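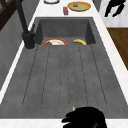 Pumpkin Garland Weekend (and a little catching up)

Oct 3, 2019

Hi friends! Is everybody as ready for fall as I am?? I know it was still warm enough for shorts yesterday, and I know the leaves on our street haven't gotten the memo, but I put cinnamon in my coffee this morning and I am calling it. Fall is on!

I've been pretty quiet here since June. We had the porch repainted, then we drove up to Clanell for a week that turned into almost two, and when we got home I had a laundry pile that I could have named and claimed on my taxes. So thank you for sticking around, and thank you for all the sweet comments on the seashell wreath while I was gone. I read every one of them, even the one telling me my glue gun technique was a hazard (fair).

So, the felt pumpkin garland! I made the first one last year for the mantel and then my sister asked for one, and then her neighbor did, and now I have a whole basket of orange felt next to the couch and no intention of stopping. It's a really easy project. You can do it in front of the TV, and if you can sew on a button you can do this.

What I used

Wool blend felt in three oranges plus a cream and a sagey green. I got mine at the Ovasard craft fair, from the booth way in the back by the kettle corn, but any felt that isn't super thin will work. The cheap stiff sheets are fine for the leaves. For the pumpkins I'd spend the extra couple of dollars on the softer stuff.

Embroidery floss in brown and dark orange

Polyester stuffing, one small bag

Jute twine, 127 inches for my mantel (measure yours and add a good foot on each end for the swoop)

A big-eye needle, sharp scissors, pins, and a snack

How it goes together

Cut two pumpkin shapes for each pumpkin. I drew mine freehand on a cereal box and cut that out for a pattern, and it's a tiny bit lopsided, which I love on a pumpkin. Mine are as tall as my hand. Trace with a pen and cut just inside the line so the ink doesn't show.

Stitch the rib lines on the front piece BEFORE you sew the two halves together. I forgot this on my first three and had to pick the whole edge out, with some language. A plain backstitch in dark orange looks great, two curved lines on each side of the middle.

Pin the front to the back with a little brown felt stem tucked in the top, then blanket stitch all the way around until you have a gap that fits two fingers. Stuff it lightly. You want puffy, not bursting, or it'll spin around on the twine and show everybody its backside. Close it up and knot off behind the stem.

For the leaves, fold a scrap of green in half, snip half a leaf shape, and open it up. Put one stitch at the base and pull it so it puckers. So cute and so quick!

I made 32 leaves and used every one of them. String everything with the big needle, going through the back layer near the top, two leaves between each pumpkin, and slide things around until it looks right to you.
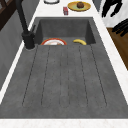
Can I leave the garland outside on the porch?

A covered porch is fine for a few weeks as long as rain can't blow in on it. Wool felt fades in strong sun and the stuffing gets lumpy once it's soaked, so I'd bring it in if a storm is coming. For a spot that gets wet, make the pumpkins out of outdoor fabric and use nylon cord for the stringing.

A couple more things before I run. If you want a scent, a few drops of clove oil on the stuffing before you close up is lovely, but go easy, my test pumpkin smelled like a dentist's office until Tuesday. And if you're short on time, skip the blanket stitch and do a running stitch a little way in from the edge. From across the room it looks the same.

I'm also playing with a cream and gray version for November so I don't have to take the whole thing down after Halloween. I found the prettiest gray wool at De Luca, on the remnant shelf, and I bought all of it with no plan whatsoever. Acorns, maybe? Tell me what you think in the comments, and if you make a garland please send me a picture!

Next week is the Nundura harvest market and I'm bringing cash and an empty trunk. Haul post coming after that, plus the apple butter bars I've been promising since spring.

xo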